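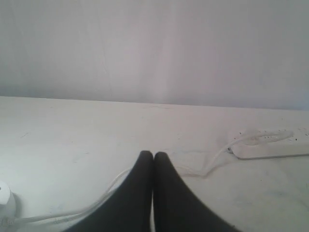 Page last modified: Sep 13, 2019

4.3 Tyre choice and the second stint at Murkatum

We come now to the part of the season that gave us the most trouble, and, it has to be said, the most enjoyment. Readers who have followed the Susina Cup for any length of time will know that Murkatum is a harder circuit on tyres than Ellwood. The long right-hander behind the paddock loads up the left front for what feels like an age, and drivers we spoke to were quite happy to blame it for nearly everything that went wrong afterwards.

Of the six rounds in our sample, three were run at Murkatum and the other three at Ellwood, all on the Gratus control tyre. Teams could start on either the softer or the harder compound but had to use both before the flag, so the real question for a crew chief was which one to get out of the way first. (We had expected the answer to depend mostly on grid position. It does a little, and we return to that in the next section.)

The timing sheets allowed us to follow 19 cars through both stints at every round. Cars that began on the softer tyre at Murkatum generally gained places early and then gave them back, often on the very laps when the leaders were working their way through slower traffic. At Ellwood the same choice cost them much less. We think the cooler surface there plays its part, although our temperature records are patchy and we wouldn't want to lean on them too heavily.

Figure 3. Gripper fingers, black, with the tips close together.

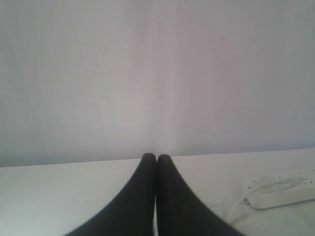 Caution periods make all of this messier. A full-course yellow lets a driver nurse a worn set for longer than the crew had planned, and it bunches up the field so that a big lead counts for nothing at the restart. We first tried simply leaving out every lap run under yellow, but that threw away the laps just after the restart as well, and those turned out to be some of the most telling in the whole data set. In the end we dropped the yellow laps themselves, kept the restart lap, and gave it a term of its own in the model.

There is also the matter of driver habit, which we can't do full justice to here. Four of the regular entrants started on the harder tyre at every single round, wherever they had qualified, and when asked about it they mostly told us they liked the way the car felt with full tanks. That seems a perfectly fair reason to us, but it does mean their results say more about preference than about strategy, and we have reported the estimates both with and without them. The October round at Ellwood has yet to be run and will be added to the tables once the sheets are released.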